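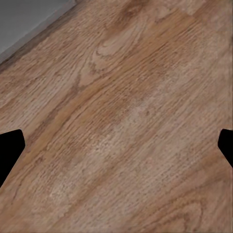 So-ying Fu asks why a company needs other people's money if it already has something good to sell. The question was sent in by mail after our page on banks, and it deserves a full reply. To give one, we need to look at how a company begins, who owns it, and what happens to the money it earns.

What is a company?

A company is a group that is set up to do business. It may make things, such as shoes or bread. It may also do work for people, such as cutting hair, fixing pipes, or carrying passengers. The person who starts a company is called its founder. Some companies have one founder, and others have several.

In the eyes of the law, a company is separate from the people who started it. It can own a building, sign an agreement, and owe money in its own name. When a founder retires, the company can carry on without that person. Many companies are older than anyone who works for them.

Why does it cost money to start?

Most companies have to spend before they can earn. A baker must have an oven before the first loaf is sold. A farmer must buy seed months before the harvest. The money used to start or enlarge a business is called capital.

The Shih Ferry Company carries people and goods across the bay between the towns of Zader and Addale. Before the company existed, the trip by road took most of a morning. Farmers in Zader had apples and cheese to sell, and the shops in Addale wanted to buy them, but the drive was long and fuel was expensive. The founders of the ferry company saw that both towns would gain from a shorter route.

They had a good plan and knew the water well. They did not have a boat. The boat they needed cost $40,000, and none of the founders had that much in savings.

Two ways to raise capital

The first way is to borrow. A bank may lend money to a company, and the company promises to pay it back over time. It must also pay an extra amount called interest. Interest is the price of using someone else's money. The bank will want to see a plan showing how the company expects to earn enough to repay the loan.

The second way is to sell shares. A share is a small part of the ownership of a company. People who buy shares are called shareholders. They do not get their money back on a set date, as a bank does. They own a part of the company instead, and they hope that it will do well.

The Shih Ferry Company chose the second way. It sold 20 shares at $2,000 each. Multiply the two numbers and you will see that this came to exactly the price of the boat. The founders bought four of the shares themselves, and people in Zader and Addale bought the rest.

What is profit?

The money that comes into a company is called revenue. For a ferry, revenue comes from tickets and from fees for carrying goods. The money that goes out is called costs. A ferry company must pay for fuel, repairs, insurance, wages, and a place to tie up the boat.

Profit is what remains when the costs are taken away from the revenue. If the costs are larger than the revenue, the company has made a loss. New companies often make a loss at first - customers need time to learn that they exist.

In its first full year, the ferry company made a loss. In its second year, it made a profit of $4,000. The shareholders then had to decide what to do with it.

Sharing the profit

A company can pay some or all of its profit to its shareholders. A payment of this kind is called a dividend. If the whole $4,000 had been paid out, each of the 20 shares would have earned $200.

A company can also keep its profit and use it to grow. The shareholders of the ferry company voted to do some of each. They took half as a dividend, so each share earned $100, and the company put the other half toward a covered storage shed at the Addale dock. Apples kept in the shade stay fresh longer, and the farmers were willing to pay a small fee to use it.

Shareholders usually have one vote for each share they own. A person with three shares has three votes. Votes are held at a meeting, and every shareholder must be told when the meeting will take place. The Shih Ferry Company holds its meeting in January, when few passengers are traveling.

Growing larger

Later, a company named Zuvamow, which sells farm tools, asked whether the ferry could carry heavier loads. The first boat was too small for this. The ferry company sold more shares in order to buy a second boat, and it now has 67 shareholders.

Selling more shares has an effect that the earlier owners must think about. Suppose a pie is cut into more slices. Each slice is a smaller part of the pie. The earlier shareholders agreed to own a smaller part because they expected the company as a whole to become more valuable.

Can shareholders lose money?

Yes. If a company fails, its shares may be worth nothing. The company must pay the bank and others it owes before anything is given to the shareholders. In most cases, however, shareholders cannot lose more than they paid for their shares. If a company they own a part of cannot pay its debts, they do not have to sell their homes to pay them. The name for this rule is limited liability.

Words to know

Capital: money used to start or enlarge a business.
Dividend: a payment from a company to its shareholders.
Founder: a person who starts a company.
Interest: the price paid for borrowing money.
Profit: what remains after costs are taken away from revenue.
Share: a small part of the ownership of a company.

Something to try

Think of a small business that you could run for one Saturday, such as a lemonade stand. Write down everything you would have to buy before your first sale, and add up the prices. The total is your capital. Then choose a price for each cup and work out how many cups you must sell to earn the money back.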